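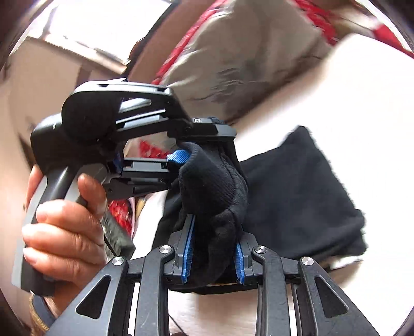
Left hand on the grip, jaws up against the cloth.

How to keep wild turkeys out of your vegetable patch

I love our turkeys, but I don't love them in my beans! After two summers of trial and error, this is what works on our place at Havalton.

Start with the fence. Put your posts in first, then run netting along the outside and peg the bottom edge flat to the ground (they will push under anything loose). Mine took 174 pegs, so buy the big bag.

Next, string a line over 30 inches above the netting and tie strips of old sheet to it. Move the strips every few days or the birds get used to them.

Last, rake up spilled seed every evening - my neighbor Sverre Wallin skipped this and had the whole flock back by breakfast.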